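Kann der Roboter das wirklich alleine?
Wie eine Roboterzelle eingerichtet wird und wer sie wieder in Ordnung bringt

Für alle, die es genau wissen wollen

Auf Schachteln und Plakaten steht gern: »Der Roboter macht das ganz von selbst!« Da lohnt es sich, kurz stehen zu bleiben und nachzufragen. Wer hat ihn hingestellt? Wer hat ihm gezeigt, wo der Tisch ist? Und wer kommt, wenn er klemmt?

Wir schauen uns dazu eine Zelle an. Mit Gefängnis hat das Wort hier nichts zu tun. So nennt man einen abgetrennten Arbeitsplatz für Roboter. Unsere Zelle steht in der Werkstatt Nulter und heißt Eren. Warum Eren? Das steht in keinem Handbuch. Ein Name macht eine Maschine auch nicht klüger, man redet nur freundlicher mit ihr.

Was gehört dazu?

Eren hat 2 Arme, einen links und einen rechts. Jeder Arm besteht aus mehreren Gliedern, und dazwischen sitzen Gelenke. In den Gelenken stecken Motoren. Am Ende ist ein Greifer, also das, was bei dir die Hand ist. Nur hat deine Hand Haut, die warm und kalt fühlt und merkt, wenn etwas rutscht. Die Greifer von Eren können das nicht. Sie gehen auf und zu.

Außerdem gibt es einen Tisch, einen Rahmen, Stoffwände, viele Kabel und einen Rechner, der alles steuert. Der Rechner steht außerhalb der Zelle und hat einen lauten Lüfter.

Wozu die Stoffwände?

Eine Kamera schaut von außen auf den Tisch. Scheint die Sonne darauf, sieht derselbe Becher morgens anders aus als am Nachmittag. Dich stört das nicht, du erkennst ihn trotzdem. Ein Computerprogramm kann dadurch durcheinanderkommen. Dunkler Stoff ringsum hält das Fensterlicht ab. Wenn also jemand behauptet, ein Roboter könne »sehen wie ein Mensch«, dann frag ruhig, ob er das auch ohne Vorhang kann.

So wird eingerichtet

Zuerst wird der Tisch festgeschraubt. Wackelt er, dann wackelt alles andere mit.

Dann kommen die Arme dran. Ihre Sockel müssen bombenfest sitzen. Danach fährt man jeden Arm in seine Nullstellung. Das ist ein Platz, den der Rechner genau kennt und von dem aus er alle Wege berechnet. Stimmt die Nullstellung nicht, greift der Arm daneben, und zwar jedes Mal gleich weit. Er ärgert sich nicht einmal darüber.

Zum Schluss werden Sachen auf den Tisch gelegt, an denen man üben kann. Am besten Dinge mit verschiedenen Formen: etwas Rundes, etwas Flaches, etwas Dünnes. Ein Stift ist für einen Greifer erstaunlich schwierig. Er rollt weg, und wer ihn nur ein bisschen schief packt, kann damit kaum schreiben. Probier es selbst einmal mit einer Grillzange. Danach denkst du anders über deine Finger!

Was geht kaputt?

In der Werbung der Firma Birnetti stand, ihre Greifer hielten 3000 Stunden ohne Wartung durch. Das kann stimmen. Wir haben gefragt, wer die Stunden gezählt hat, und bekamen einen Prospekt geschickt. In Nulter wird jedenfalls viel früher nachgesehen. Im Wartungsheft von Eren stehen 3 Dinge, die besonders oft vorkommen:

Kabel. Sie bewegen sich mit dem Arm mit, immer hin und her. Irgendwann kann innen ein Draht brechen, und von außen merkt man davon zunächst nichts.

Schrauben. Kleine Rucke lockern sie mit der Zeit. Deshalb malt man nach dem Festziehen einen Strich über Schraube und Untergrund. Ist der Strich verschoben, hat sich die Schraube gedreht.

Staub. Er setzt sich auf den Tisch und auf die Linse der Kamera. Dagegen hilft ein weiches Tuch. Das hält ein Mensch.

Im Februar blieb der rechte Arm stehen, und der Rechner meldete Fehler 1786. Klingt wichtig, oder? Im Handbuch stand dazu nur: »Verbindung prüfen.« Ein Stecker saß locker. Gefunden hat ihn eine Technikerin mit einer Taschenlampe, der Roboter hat dabei nicht geholfen.

Ein Blick auf den Arbeitsplatz

Über dem weißen Brett mit dem roten Oval stehen die beiden Greifer, einer links und einer rechts. Der linke steht über der einen oberen Ecke, der rechte nahe bei dem rosa Tablett. Achte auch auf die dunklen Kabel an den Gelenken. Genau solche Stellen tastet man bei der Wartung ab, bei ausgeschaltetem Strom natürlich.

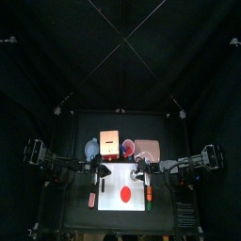
Fragen, die du stellen darfst

Wenn du irgendwo einen Roboter vorgeführt bekommst, zum Beispiel auf dem Techniktag in Neltley, dann frag nach:

Was passiert, wenn ich den Becher woanders hinstelle?
Wie oft hat es heute nicht geklappt?
Wer räumt den Tisch wieder auf?
Darf ich das Wartungsheft sehen?

Gute Technikleute freuen sich über solche Fragen. Wenn jemand nur sagt, das sei alles künstliche Intelligenz — dann frag noch einmal.

Wörter zum Nachschlagen

Greifer: das Werkzeug am Ende des Arms.
Nullstellung: der bekannte Startplatz, von dem aus gerechnet wird.
Wartung: nachsehen, putzen und festziehen, bevor etwas kaputtgeht.
Zelle: der abgetrennte Arbeitsplatz eines Roboters.

Stand: Juli 2018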